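Workshop tips: laying out small parts

Draw the outline of every part on the board at full size before starting. Lay the board flat and leave clear table on all sides.

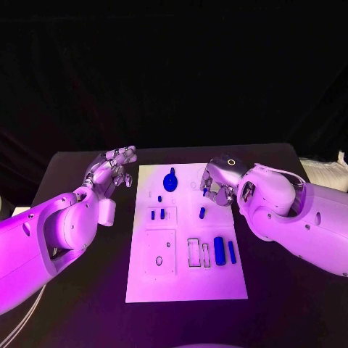
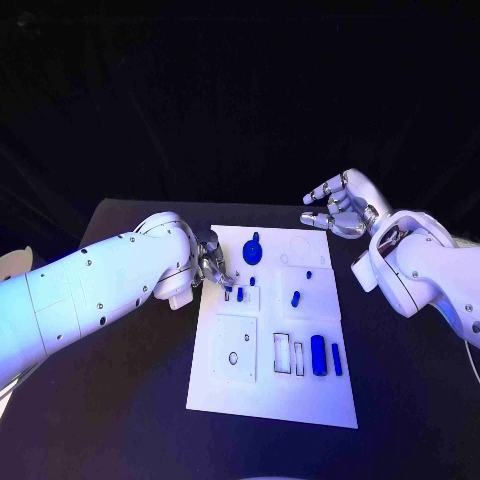
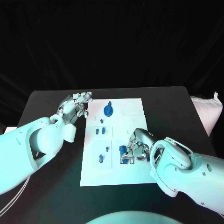
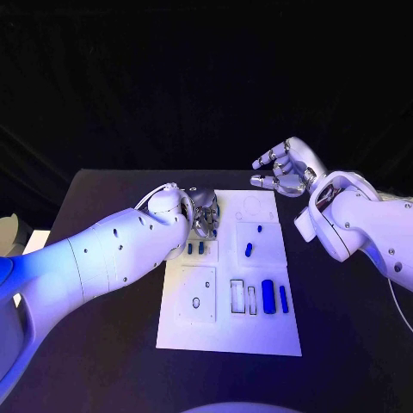 Part colour should contrast with the board. Pegs under 2 mm go missing on bare bench tops, and at Guvthorpe we lost 93 in January before changing over. Blue on white, as on the board shown, reads well even with a dark table underneath. Matt paint is best for the outlines. Braulio Manríquez recuts the Tanville boards after 4,000 fittings.

Store boards upright, face to the wall.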